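Section 4. Setting up the counter and the drinks wall

I wrote this part after my second July in the Grandedby shop, so it's the way I do it - if Zohreh Tabrizi shows you something different, go with hers, she has been at it longer than I have.

Before you start, get the Skundix spray, a dry towel and the green cloth. You'll want the lights on over the drinks too, or you'll miss the smears.

1. Take everything loose off the white counter. Cartons, mats, toys, all of it goes in the Sellmont bin underneath.

2. Spray lightly and wipe toward yourself in long strokes.

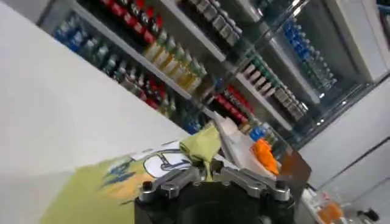
3. Let it dry for 25 minutes before anything made of paper goes back down. I've rushed this and ended up with a price card stuck to the counter (it took me half a morning to get it off!).

Note: The spray is for the counter only. It leaves a haze on glass and you'll be buffing it out forever.

4. Now go along the shelves. Keep each kind of drink together in its own run, labels facing out, and pull the bottles up to the front lip. I start at the top because I'm lazy and the top is where I'd skip.

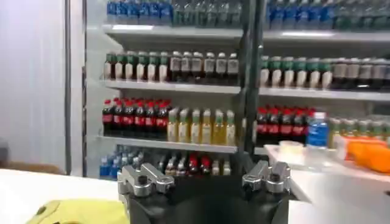
5. Check the dates as you go and put the older stock in front. Anything short-dated goes on the Kárason sheet, page 53, with your initials.

Caution: Don't lean on the counter to reach the back of a shelf. Walk around. It wobbles more than you'd think!

6. Back to the cloth. Shake it out, lay it on the counter and smooth it from the middle with the flat of your hand. It loves to bunch up - mine always does on the first try.
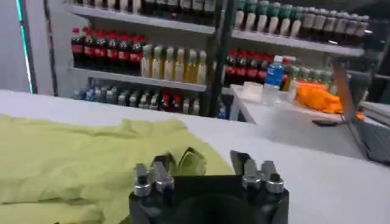 Green cloth on the white counter, before smoothing.

7. Find the seam and line it up with the long edge of the counter, then fold the cloth in half and in half again. Pick it up by the fold when you move it, so the layers stay together.
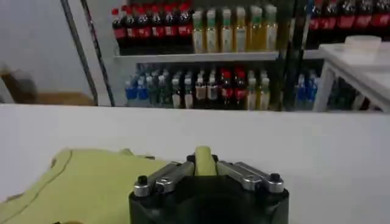
Page last changed: July, rev. 103

8. Put the folded cloth in the left-hand drawer and bring the mat and the cards back out. If the cloth still feels damp, hang it on the hook by the sink overnight and fold it in the morning.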